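COMPUTER REPAIR DAY FILLS MEREDITH HALL, SECOND ONE PLANNED

16 September 2019

Posted in: Local, Community

Old desktops, a lot of screwdrivers and one very long extension cord. That was the weekend at Meredith Hall, where the Kisano repair group held its first computer day of the fall.

Doors opened Saturday morning and there was a line before that. People came up the ramp with towers in shopping bags, in a stroller, one in a laundry basket with a towel over it. The group had put out a notice asking for dead or slow desktops, any make, with or without the cables. They got them. By lunch the check-in table had run out of tags and was using masking tape.

Aled Parri, who organizes the group, said he had room for 100 machines in the back store and was not sure on Saturday night if he'd used it all up. "Ask me when we've stacked them," he said. He had not slept much.

The idea is simple enough. Bring in a desktop, somebody opens it up with you there, and you get told straight if its worth fixing. Small jobs get done on the spot. Dust, a dead clock battery, a cable that worked loose in a move. Anything bigger goes on the shelf with a number. Machines nobody wants back are taken apart and the good pieces saved.

No charge, but there was a jar.

Gwion Probert ran the teardown bench, over by the windows, and that's where the crowd was most of the day. Kids mainly. He took questions the whole time he was working and did not seem to mind being asked what the same chip did over and over. His order of work: side panel off, look before you touch, then cards, then memory, then drives. Power supply last. He likes the older office machines, he said, there's space to get a hand in and most of it comes out with one screwdriver.

"The new little ones, forget it," Probert said. "You need fingers like a bird."

Office desktops made up a big share of what came in. A local firm, Brirex, cleared out a storage room ahead of a move and sent over a van load on Friday. Those had already had their drives pulled, Parri said, which saved everybody an argument. For home machines the rule is the owner decides. Take the drive home, or sign a slip and the group wipes it.

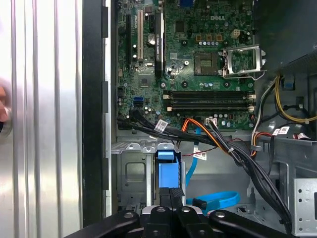
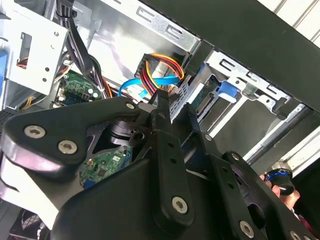 Opened up: a Dell motherboard, top, and cables by the drive bay, bottom.

Graphics cards were the thing people asked after. A couple of teenagers had come just for that and were told politely to wait untill the sorting is done. Parts go first to machines that are being rebuilt, then to the schools list, and whatever is left gets put out on a table for anyone to take. No holding, no reserving, please don't call the hall about it.

Memory is what the group is really short of. Also power cords, screws (always screws) and working keyboards. Monitors they have plenty of. Do not bring monitors.

Not everything went smoothly. The lights on one side of the hall tripped mid morning and it took a while to find the right breaker, with the teardown bench carrying on by flashlight. Coffee ran out early. And a woman from the other side of town had driven in with a printer, which they don't take, and was pretty unhappy about it. She did stay for a sandwich in the end.

There were some good moments too. One man had a tower he'd been told was finished, by a shop, and it was a loose cable to the drive. Took longer to find his glasses than to fix it. He put a twenty in the jar and left in a hurry in case somebody changed their mind.

Rebuilt machines get a fresh install, a wipe down and a sticker with the date, then go out through Prelludine, the after-school program on the second floor of the same building. Prelludine has a waiting list for families who need a desktop at home. Staff there said they would rather have a few solid computers than a pile of iffy ones, and Parri agrees. Each one gets left running overnight before it's handed on. If it crashes it goes back to the bench.

What cant be used gets sorted by material. Boards in one bin, steel cases in another, loose cable in a third. The coin-cell batteries come off the boards first and go in their own tub with a lid. A recycler picks up when the bins are full, and going by Saturday that won't be long.

Parri wants more hands before the next round. No experience needed for check-in or for the bins. For the bench he'd like people who have opened a computer at least once, "and got it shut again." Gloves are supplied. Case edges are sharper than they look and there were 2 cut thumbs on Saturday, neither one serious, both on the same case.

The next repair day is set for later in September, same hall. It will run 3 hours instead of the whole day, mostly so the group can catch up with what it already has. Limit of 2 computers per household this time. Parking is behind the building, not on the grass, the neighbors did complain.

What to bring: the desktop, its power cord, and any password you need to get into it, written down. What to leave home: monitors, printers, anything that has been in a flood. Laptops are a maybe. Ask at the door.

Anyone with a tower already on the shelf will get a call this week or next. If you gave in a machine and lost your number, come by with a description of the case, and good luck, since most of them are gray or black.

Sign-up sheet for helpers is on the board inside the main entrance at Meredith Hall.

Correction: an earlier version of this item said drives are wiped in all cases. Owners can choose to keep them.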